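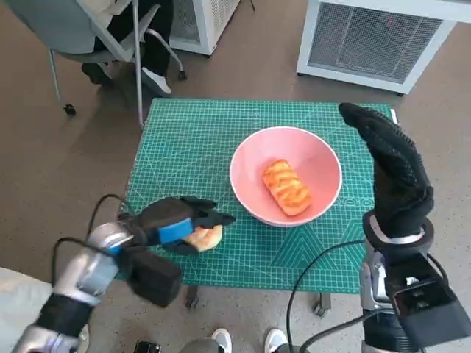
Grirnlow bread set: known grip fault

Welcome to the Grirnlow bread set! 153 episodes, two gloved hands, one pink bowl and pastries of two sizes.

Please read this before training. In 12 episodes the left hand kept closing after contact and crushed the small pastry. Geeta Srivastava traced it to a stale force limit in our Cirnex driver, a lovely bit of detective work.

Bad episodes are kept and tagged grip_fault (great for failure detection!). Skip them for imitation learning.

Driver fix: merged in August
Stop button: within reach before you replay anything
Contact: Romain Collet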